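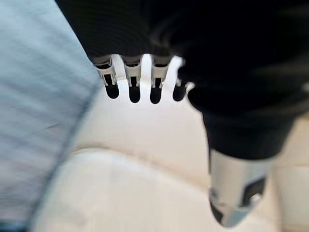
Tuesday, afternoon, Henovcombe room. Today I write about cloth again, because cloth is where we lose the most time. The question from the Preltero people was simple: can the hand do the small chores of a living room, yes or not yet. For cups and boxes I can answer quickly. For cloth I need more words. Light blue on a white padded surface is a good pair for the eye, the border is a clear diagonal and our edge finder likes it. But when the fabric hangs so near to the wrist camera it is all blur, and the blur takes the whole left side. The software then gives a confident edge in one moment and no edge in the next one. I would prefer it to be less confident and more constant.

Settings: closing speed 70 percent for all runs. I did not touch the thumb limits. Lợi Đặng changed the grip table last week and his version is now the one on the bench computer, please do not load the older one from the Fallahi folder.

What I noted during the morning runs:

Picking one layer from the seat works if the cloth already has a fold standing up. If the cloth lies flat, the fingertips slide over it and come back with nothing, or they press into the padding and the force reading goes up too early. The padding is a problem that we did not have on the table. The table pushes back at once, the cushion pushes back slowly, so the contact threshold of the table is wrong here. I tried 10 steps lower and it was better, but then it stopped one time in the air. I think this was cable noise, I must check.

Folding in half: the first corner is fine. The second corner depends on where the first one fell, and the planner does not look again before it goes. A person looks again all the time and does not know it. I want to add a second look, even if it costs us some seconds.

Thumb: the metal tip is good for pinching — I have no complaint there — but the rounded black pads opposite are better on thick cloth than on thin. Brorus offered softer pads. I asked for one set only, to compare on the same cloth.

The log has now about 4000 grasps on soft things, and I would throw away the ones from before the new calibration. It is painful but they teach the wrong height.

My answer to Preltero for the moment: putting a cloth away over the back of a seat, yes, with a person in the room. Folding it so that my mother would accept it, not yet. I will write it more politely in the report.

To do:
Measure the noise on the wrist cable, with motor on and motor off.
Second look before second corner (Lợi, can you show me where the planner keeps the old pose?).
Contact threshold for padding as separate value in the table.
Ask Fallahi for their list of fabrics.
Wipe the camera glass before the first run, it was not on the checklist and now it is.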